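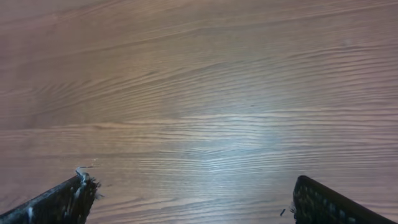 The gripper over the bench at Brullach, with frayed fibres at one fingertip.

People who buy a robot arm want to know how fast it is. I would ask who is going to teach it, and for how long.

At Dukance we teach by remote control. One person drives both arms through a task, then does it again, 18 times before lunch on a good Thursday. By the last few the driver is tired, and the arms copy tired work as faithfully as fresh work.

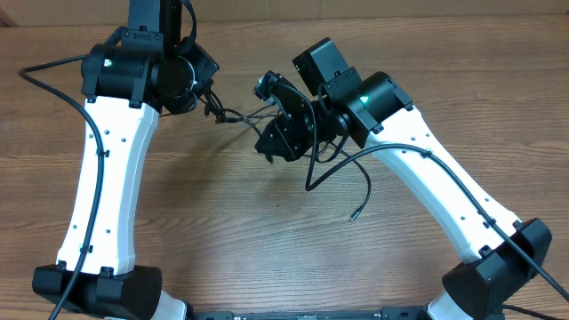 My view is that two hours a day is enough for one driver. Motavcombe asks for nearly 5, and I think it gets worse lessons for the money. Driving should be treated as a trade, with training and proper breaks, and the driver should be free to throw out a bad run without filling in a form. At present it goes to whoever is free.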